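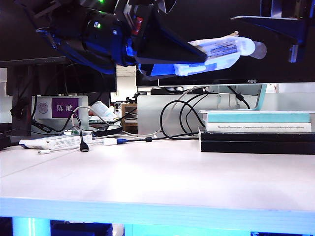 Sell the gripper by the grip, not by the arm

Sebastião Lopes

Most desk-top arm kits are sold on reach and payload. Both figures are easy to print and easy to compare, and neither tells a buyer much about the job the thing will spend its life doing. If a kit is meant for picking up household goods on an ordinary desk, the specification that matters is what its jaws do to a soft, slippery or badly shaped object. I think suppliers should be made to publish it, and I think buyers should stop signing orders until they do.

The case in point is Nollow, which Caldeira has been offering since September as a two-arm kit with a 13-page data sheet. Eleven of those pages concern the arms. The jaws get half a page, most of it a drawing with the opening width. There is nothing on contact pressure, nothing on how far an item can turn between the jaws before it is counted as a slip, and nothing on wear.

Take a tube of cream. Clamped across the middle it is supported at one point along its length. The contents are free to move to either side, so the centre of mass shifts while the arm is travelling. The wall gives way under the jaws, and a controller that closes to a set position will hold less firmly than it did when it started. A controller that closes to a set force will go on squeezing. Either choice can be defended. A data sheet that does not say which one has been made cannot.

Flat items raise a separate problem. A slab of glass or smooth plastic is stiff and does not deform, so the contact patch stays small and the load is carried by friction over a few square millimetres. Let it hang at an angle and the weight tries to turn it about that patch. Bringing such an item over the top of an upright container, with a corner leading, leaves little room for the item to rotate. 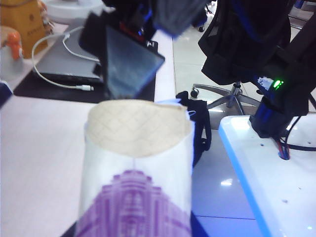 Dark flat item held above a white container with a quilted beige top.

Caldeira's answer, given to me by Wagner Mendonça, who handles their technical sales, is that grip depends on the object and that any single number would mislead. I accept the first half. The second half does not follow. Tyres are sold with wet-grip ratings although no two roads are alike, because a fixed test lets one tyre be set against another. A fixed basket of objects would do the same here: a soft tube, a stiff plate, a rigid cylinder, a cloth bag. Lift each one 30 times, state the number of drops, state the closing force. The test needs no special equipment.

Starano already does something close to this for its smaller arm. Its results are not flattering, and the sheet lists pad wear after 1,000 cycles. I would rather buy from that sheet than from a better-looking one with the section missing.

There is a fair objection about cost. Kátia Nogueira, who specifies equipment for Vilta, pointed out to me that repeat testing takes staff time and that small suppliers will pass it on. They will. The buyer is paying for it now in any case — in commissioning days, in replacement pads and in items on the floor — and paying without knowing the amount in advance.

Nollow may well have good jaws. The arms are tidy, the cabling guide is clear and the price is reasonable for a pair. My complaint is with the order form, which asks me to choose a mounting plate, a cable length and a colour, and offers no choice of pad material at all.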